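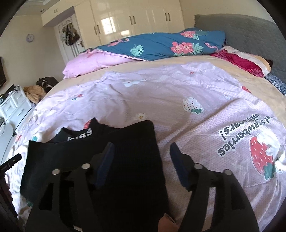 Ukano Hand Gripper: Build FAQ

Maintained by Bayu Latuheru. Last revised 15 December 2025.

What is Ukano?

A hand-held two-jaw gripper for recording household tasks. The operator squeezes the handle, the jaws close, and a camera on the body logs the motion. The same jaw geometry goes on the Agbeko arm, so recordings made by hand transfer without remapping.

Can I build it at home?

Yes. The first four units were made on a kitchen table. You need a printer, a set of hex keys, a small vise and a soldering iron. The Momport workshop has all of these if you book a bench.

How are the jaws held together?

Each jaw pivots on two round pins. Press them in with the vise, not a hammer. A pin that turns freely in the outer hole should be replaced with the next size up.

Why is there a slot in the jaw?

It saves weight and lets you see what is behind the jaw while closing on something. Do not fill it. If you edit the model, leave at least 6 mm of material on either side.

What are the fingertip pads made of?

Cast silicone on a printed backing. The pads are angled inward and should meet flat when the jaws close. If they touch only at the leading edge, loosen the backing screw, close the jaws gently and retighten.

Do I need a test bench?

No. Fabric handling is tested on an ordinary bed. Lay a dark garment flat on a pale spread and the edges are easy to find later in the recording. A printed spread is fine – flowers and strawberries have caused no tracking faults so far.

Which garments should I start with?

T-shirts and other light tops. Grip at a straight side edge first. Necklines are harder because the opening folds over itself and the pads tend to pick up both layers.

How long do the pads last?

Roughly 1,000 closures on cotton. Fleece and plush wear them faster. Inspect every 500 closures and replace any pad with a visible nick.

What storage do I need?

A 64 GB card holds one evening of recording with room to spare. Copy it off before the next session. The logger does not overwrite old files and will stop when the card is full.

The jaws close unevenly. What is wrong?

Usually the linkage on one side is a tooth out. Remove the cover, open both jaws fully, and re-seat the gear. Units built before November used the Pukum spring, which also causes this – swap it for the current part.

Where do I report a fault?

Use the project tracker. Include the firmware version, the pad batch and a short recording of the jaws opening and closing with nothing between them.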